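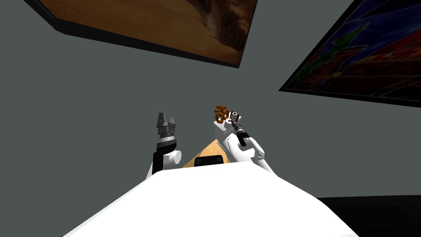
Raelene Ashby
Simulation data collection, ticket owner

Support > Data Collection > Simulated Scenes > Labeling faults

Grasp label set to true with nothing in the fingers

Status: open, fix under test
Component: Julix episode recorder, grasp check
Scene: Burnodel tabletop, two-arm robot
Priority: high, blocks the February export

Summary

The recorder writes grasp = true for the pretzel on the right arm in steps where the right gripper is holding nothing. The labels go straight into the training export. A learner trained on them will be told that an object lying against the arm counts as a pick.

How it was found

I was replaying episodes from the Sunday batch to check the language prompts and left the label overlay on. One episode had a solid green grasp bar for most of its length. The joint trace for the right gripper showed no closing motion anywhere in that stretch. I wrote a filter for the same pattern (grasp true, finger gap above the closed limit) and ran it over the full batch. It returned 37 episodes. All of them use the pretzel.

What was ruled out

09:40. Finger position sensor scaling. Commanded and reported gap agree at both ends of travel. The reported value can be trusted.

10:15. Left and right arms swapped in the label writer. They are not swapped. Driving only the left arm changes only the left columns.

10:50. Stale label carried over from the previous episode. I reset the scene by hand and ran one episode cold. The label started false, as it should, and went true partway through with the gripper open.

11:30. Teleoperation lag. The Stamska controller stamps each command on send and the simulator stamps it on apply. The offset is steady and far too small to explain a label that stays wrong for seconds at a time.
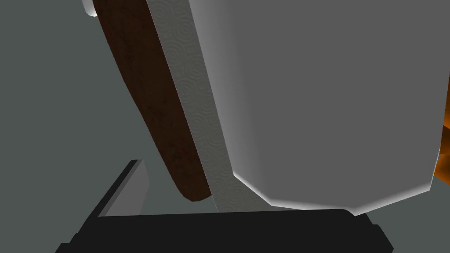 That left the contact test itself. The grasp check asks the physics engine for a list of contacts on the object and looks for an arm body in that list. It was written when the only bodies registered for each arm were the two finger pads. When the new arm model went in, the registration step was changed to take a name prefix, and the prefix matches every link from the shoulder up. Any touch on any of those links now satisfies the test.

The finger gap is read in the same function but is only used to set a confidence value, and the exporter drops that column. So the one number that would have exposed the fault never left the recorder.

Steps to reproduce

1. Load the Burnodel tabletop with the two-arm robot.
2. Set the object list to the pretzel only.
3. Open both grippers fully and lock them.
4. Spawn the pretzel so that it comes to rest against the right arm, at or near the wrist links.
5. Record for 5 seconds and read the grasp column.

Expected: false throughout.
Result: true from first contact. The label drops out only if the object slides clear of the arm.

The same steps with the object spawned on the tabletop give the correct label. The loops in the pretzel mesh probably make this worse, as its collision shape is built from several convex parts and it settles on a link where a plain box would slide off. I have not tested that properly. The loaf and the mug did not reproduce it in the runs I tried, which may be luck.

Secondary finding

The view from the robot's own body does not settle the question for a human checker. From low down, with the white body shell across the bottom of the view, a small object against the right arm can read as held at the top of it. Two checkers passed episodes of this type on that view alone. I would have done the same at replay speed. Any hand check of grasps should use the wrist view together with the gap trace. 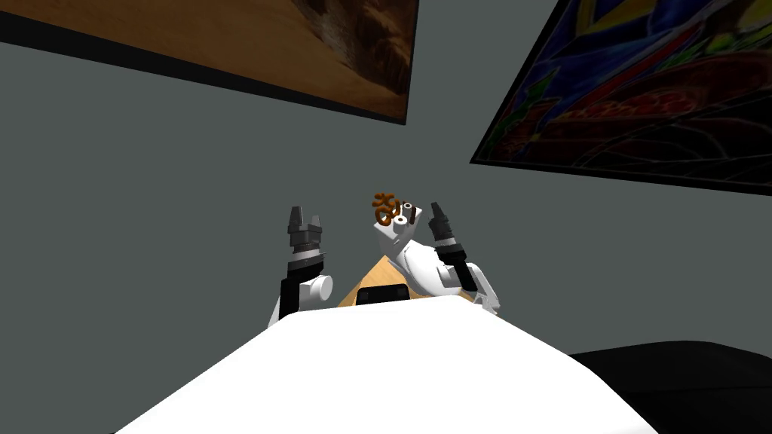 Raymonde Tremblay wrote: Agree on the cause. I would not simply put the pad names back by hand, though. The Shaikh arm model uses different link names and it goes into the same scenes next, so we would have this ticket again under another number. Have the robot file declare its pads and let the check read them. Also, please do not delete the bad episodes. The motion is valid, only the label is wrong, and for failure cases they are worth more to us than another clean pick. Relabel and tag them.

RA: Accepted on both points. Pads are now declared in the robot file. If the declaration is missing the recorder refuses to start. I considered a warning, but warnings in the recorder log are not read during a session.

Change under test

The new rule for grasp = true requires all of the following in the same step:

– contact between the object and both declared pads of one gripper
– finger gap below the fully open value
– the two conditions held for 7 consecutive steps

The last item removes flicker when an object is brushed in passing. It delays the label slightly at the start of a real pick. The exporter will shift the onset back to the first qualifying step so the learner does not see the delay.

The gap value is now exported as its own column for each gripper. File size goes up a little. I also added an empty-hand baseline to the start of each session: grippers open, no object in reach, wrist view recorded. If the grasp column shows anything but false during the baseline, the session is marked as not usable before anyone spends time on it.
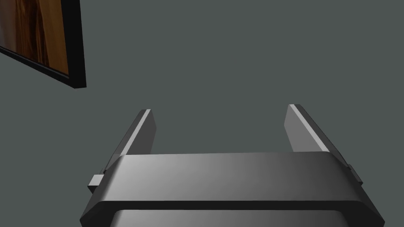

Fig. 4. Gripper open, nothing between the fingers.

Remaining work

Relabel the affected episodes with the new rule and tag them object-on-arm. The script is written, output not yet compared against a hand check.

Rerun the loaf and the mug with spawn points along the full length of both arms.

Confirm that older batches were recorded with the previous arm model. If they were, the prefix fault does not apply to them and they can stay as they are. The Julix build number is in each episode header, but the arm model version is not, so this has to be worked out from the link list.

Raymonde to review the pad declaration format before the Shaikh model is merged. Export stays on hold until then.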